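Folding fuzzy knits flat – sleeves in or under?

Ellix59
Sleeves folded in, then one fold across. Stacks square on the shelf, no hanger marks. Top edge stays a bit thick.
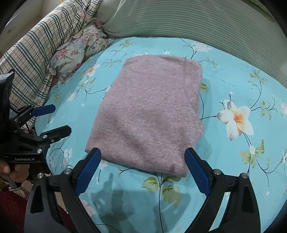

Folded piece on the floral sheet

jarken_346
Too thick. I fold in thirds and store on edge.

Ellix59
Thirds put a crease across the chest. Not doing that with a fuzzy yarn.

zeltley
Is it a sweater at all? Folded that flat it could pass for a towel. Second view, with the plaid blanket and the quilt on the bed: 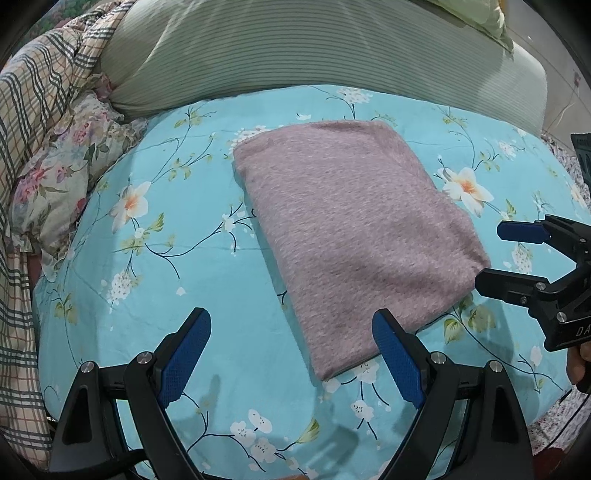 Posted by Ellix59 | 1000 posts

zeltley
Still can't tell. Either way, one fold fewer.

jarken_346
Disagree. Fewer folds, wider stack. My shelf is narrow.

Ellix59
Mine isn't. Two piles, knits on the left.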